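Scripted demos of a cabinet task all look the same to the policy. Collect more, or collect differently?

Posted in Simulation and Data, July

I am generating demonstrations in simulation for an imitation policy. The task is a black open-frame shelving unit on a table, with a single arm on a square base block next to it. The arm has to reach the side of the frame and make contact there. I have 1419 episodes from a scripted planner, built on the Arko scene pack. Object pose is randomized by 3 cm in x and y.

Training loss is fine. In rollouts the gripper goes to the side of the unit and then stalls short of the contact point, or drifts past it. Overhead view from one episode:
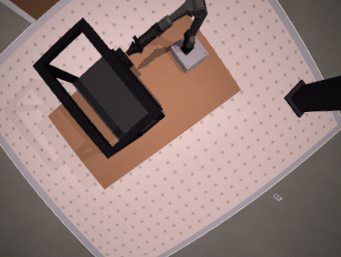

Overhead camera, gripper open near the small block on the frame.

Success is 17 percent on held-out poses. Is this a quantity problem? I can render another batch overnight, but I would like to know if it is worth the disk space.

hovurden_lab

More episodes from the same script will give you more of the same approach path. Check the spread first. Take the end-effector positions for the last 18 steps before contact, over all episodes, and plot them relative to the frame. If they form a thin tube, the policy has no examples of what to do when it is slightly outside the tube, and it will stall or drift as you describe.

Fixes, in the order I would try them:

Add noise to the commanded action during collection, but store the clean planner action as the label. Replan from wherever the arm ends up.

Randomize yaw of the unit. You only mention x and y.

Start some episodes late, with the gripper already close to the frame and offset to one side.

Also look at the cameras. From a low side view, much of the arm is behind the unit, and a policy trained on that view alone has to guess at depth near contact.
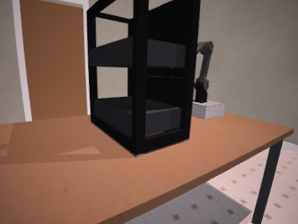 Sigrún Bjarnason
Moderator, Simulation and Data

In this view the arm is partly hidden by the right side of the unit, and the gripper end shows just past the back post. I would keep the view for context and pair it with the overhead one. If you can afford a third stream, put it on the wrist. Log camera extrinsics per episode even if you think they are fixed. We found two batches in our own Nivedeo set with different extrinsics under the same label, and had to drop both.

apaza

just collect more. i went to over 5000 and it got better. didn't change anything else

hovurden_lab

Plotted it. The tube is narrow, under 1 cm for most of the approach. I have added action noise and late starts, and yaw is next. Late-start overhead below, for anyone comparing.

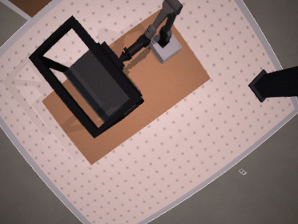
Fingertips beside the raised piece on the outer side of the frame.

One remaining point. The planner pauses before contact and I was recording the pause. Those near-zero actions are now trimmed. I will post rollout numbers when the new batch has trained.

Sigrún Bjarnason

Trimming the pause may matter more than the noise. Run the two changes separately if you have the compute.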